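Unit 6: Collecting Demonstrations in Simulation

Scope
These notes cover how demonstration episodes are gathered, checked and stored before any training is run. Network design is treated in Unit 7.

6.1 Why the set is built from episodes
An episode is one complete attempt at one task, from reset to success flag or timeout. Each episode stores the camera images, the joint positions of both arms, the gripper commands and a short task label. Images and joint data are logged at 20 steps per second. A file with a missing stream is dropped whole and never patched.

6.2 Course set
The course set, Kasex, holds 461 accepted episodes over 14 household tasks. It was recorded with the Dotura teleoperation client, release 2. Operators move the two simulated arms with hand controllers and see only the robot's own camera view. Tasks are weighted toward doors and drawers, where small errors in gripper position matter most.

6.3 Variation between episodes
The following are changed at each reset:
- room layout and wall finish
- cabinet model and handle style
- starting pose of the base
- starting pose of each arm

Lighting is held fixed in this release. A policy trained on it should be tested under other lighting before any claim is made about transfer.

6.4 Approach phase
For cabinet tasks, the approach phase covers the motion up to first contact with a handle. Label it separately from the pull. Both grippers are recorded even when only one will be used, and the idle arm must stay clear of the door's path. Wall and furniture textures count as distractors and receive no label.

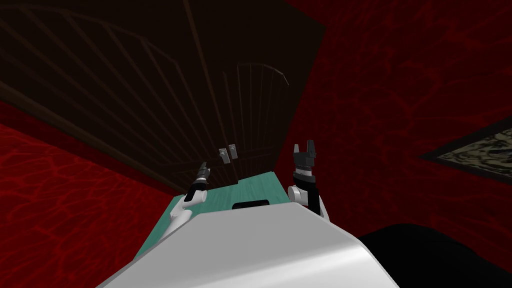 6.5 Acceptance checks
Reject an episode if any of these holds:
- the arm passes through a solid surface
- the operator pauses for more than 2 seconds before contact
- the success flag is set while the gripper is still closing

Rejected files go to the Okness folder with a reason code. Do not delete them; they are used in Unit 9 on failure detection.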